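Filed under: Small Kitchens, Bread, Everyday Cooking

I have been meaning to write about the bread business for weeks, and every time I sit down to do it I end up making toast instead. So before I get hungry again, let me get this out.

It started when the bakery at the bottom of our street closed in September. I won't go on about it (I went on about it plenty at the time, to anyone standing near me), but for years I had bought half a loaf on the way home and never once had to think about keeping bread. Half a loaf was gone by the next evening. Now the nearest decent white loaf comes from Vlachou, a good long walk from here, and they only sell it whole and they only sell it big. One person, one big loaf. You can see where this is going, and where it was going was the compost.

My neighbor Horacio Salinas is the one who set me straight. He has lived on his own much longer than I have, and he slices the whole loaf the minute he gets it home, freezes it flat in bags, and takes out what he wants. I said frozen bread was sad bread. He said I was microwaving it wrong, and he was right, which I told him, and I have been hearing about it ever since.

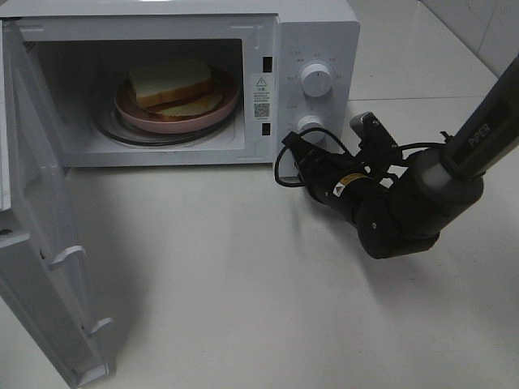

Old bread and frozen bread want slightly different treatment, and I had been giving both of them the same two minutes on high, like soup. Bread doesn't want that. It comes out soft for about as long as it takes to find the butter, and then it turns to leather in your hand. What I do now is keep the power down and go in very short turns, ten or fifteen seconds, and then stop and feel it. I also quit stacking things neatly in a pile. Two slices will fit on my pink plate if the second one just overlaps the first a little, and I don't mind if one is thicker than the other, because my slicing has never been even and I'm too old to start now. The thick one sometimes needs another go by itself. That's fine, you eat the thin one while you wait.

A word about the dials, while I'm on it. I have gone back to a plain microwave with two knobs and I could not be happier. My last one had a panel of buttons with little pictures on them, a fish and a potato and something I always took for a hat, and I used exactly one of those buttons in all the years I owned it. With a knob you turn it and it goes. The labels on mine are in Chinese, which I don't read, so I learned it by trial, with a mug of water, over the course of a rainy afternoon. Low is low in any language once you've ruined enough bread.

Fikri Lumenta, who writes to me now and then from Gedness and is much more scientific than I am, says to put a small cup of water in beside the plate. I've tried it both ways. For bread that's only a day old I honestly couldn't taste a difference, but for the end of a loaf, when it's getting that dry sandy feel, it does seem to help. A barely damp paper towel laid over the top does much the same job, and then there's no cup to bump into when the turntable goes around. Do wring it out well! I once put it on dripping and had to eat my lunch with a spoon.

The other thing I'd say is to let it stand. I know, I know, it's bread, who waits for bread. But if you open the door and leave it on the plate for a minute, the steam has a chance to wander off and the crust isn't so clammy. I use the time to get the cheese out, or to look for the good knife, which is never in the drawer where it lives.
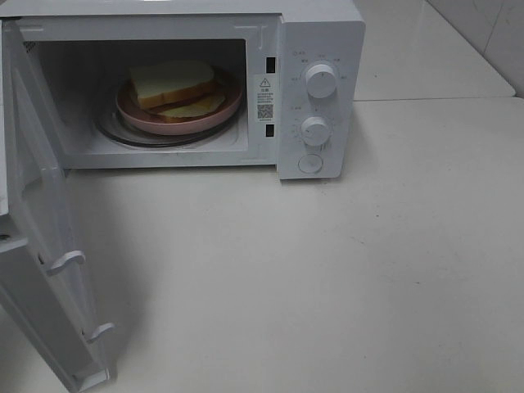 What to do with the second slice

Cheese, nearly always. I have a block of the mild yellow one from Bastari on the go most weeks, and a slice of that between two pieces of warm bread is a perfectly respectable lunch. It won't be a grilled cheese and I'd never pretend it was. The outside stays soft and pale, and if you want crunch you will need to get a pan out, and then you'll need to wash the pan. On a weekday I'd sooner have the soft one and a clean stove.

If I'm not in a cheese mood it's butter and the plum jam, or else I tear the bread up into a bowl and pour hot soup over it, the way my grandmother did with anything she thought was past saving. She would have had strong opinions about the microwave. She'd have liked the pink plate, though.

I've got 7 slices left in the freezer as I write this, and a walk to Vlachou ahead of me before long. If any of you have found a good way to bring back a roll, a proper one with a hard crust, please do write and tell me. Mine keep coming out like sponges, and Horacio has gone suspiciously quiet on the subject.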